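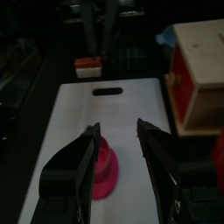 Black gripper, both fingers, open.

How to get tea and coffee stains out of stainless steel cups

Updated February 16, 2026

Brown stains inside a steel cup are mostly tannin, with some hard water scale mixed in. Dish soap does very little to either one. Baking soda takes care of the tannin and white vinegar takes care of the scale. Use them one after the other. If you mix them in the cup you get a lot of foam and a weak cleaner.

What you need

Baking soda
Plain white vinegar
A soft sponge or an old dishcloth
A bottle brush for anything deep
Hot water

Step 1. Wash the cup the normal way with soap and rinse it. Take off lids, straws and rubber seals and set them aside.

Step 2. Put a heaped tablespoon of baking soda in the cup and fill it to the rim with hot water. For a tall bottle like the 705 ml Drerex, use two. Stir and leave it for about 3 hours. Overnight is fine too.

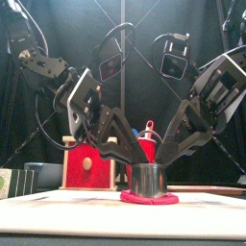

Step 3. Pour out most of the water but keep the wet soda at the bottom. Rub it over the stained parts with the sponge. If the steel has a brushed finish, rub along the grain. Go around the rim twice, as that is where the dark ring usually sits. Rinse.

Step 4. If you still see chalky white spots or a rainbow tint, that part is scale or heat color. Fill the cup one-third with vinegar, top up with warm water and wait 20 minutes. Rinse well and wash once more with soap to get rid of the smell.

Step 5. Dry with a cloth right away. Store it with the lid off.
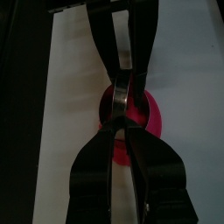 Seals need their own soak. Drop them in a bowl of warm water with a spoonful of baking soda while the cup is standing. Caldeira lids have a second thin ring under the screw thread - pry it up with a toothpick, never a knife.

What not to use

Steel wool and green scouring pads leave scratches, and the next stain holds on to them. Bleach can pit the steel. Skip both, even on an old cup.

Painted cups such as the Liller camping mugs can be cleaned the same way on the inside. Keep the vinegar off the paint, and don't leave them sitting in a full sink.

How often depends on your water. Ours in Turkildale is hard, so the vinegar step gets done every couple of weeks. With soft water you may only need it twice a year.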